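Skip to main content
Investor Relations News Filings Contact

Seltia Reports Third-Quarter Results, Names New Finance Chief

CEKTHORPE – Seltia, the regional packaging and parcel supply company, reported third-quarter revenue of $577 million, an increase of 18 percent from the same period last year. The company attributed most of the gain to higher order volumes from small and midsize online sellers.

Operating income also rose, although the company said freight and paper costs remained above the levels it had planned for at the start of the year. Gross margin was slightly lower than in the second quarter.

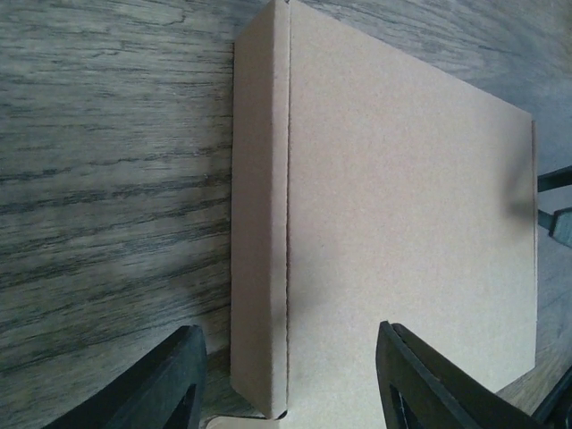

The board of directors declared a quarterly dividend of 25 cents per share, payable to shareholders of record at the close of business on the last trading day of September. The previous dividend was 22 cents.

Seltia also announced the appointment of Miroslava Rusnák as chief financial officer. Ms. Rusnák joins from Bemimura, where she led treasury and planning, and will report directly to the chief executive. The interim finance chief will remain with the company through the end of the fiscal year to assist with the transition.

Integration of Lumanlan, the label and tape supplier acquired in the spring, is proceeding on schedule. Seltia expects to combine the two companies' billing systems before year-end and to close one overlapping warehouse outside Cekthorpe. Employees at that site have been offered transfers.

The company left its full-year revenue forecast unchanged. Capital spending is now expected to be $30 million, with the larger share going to the Cekthorpe distribution center.

Management will discuss the results on a conference call at 10 a.m. A replay will be available on the investor relations page.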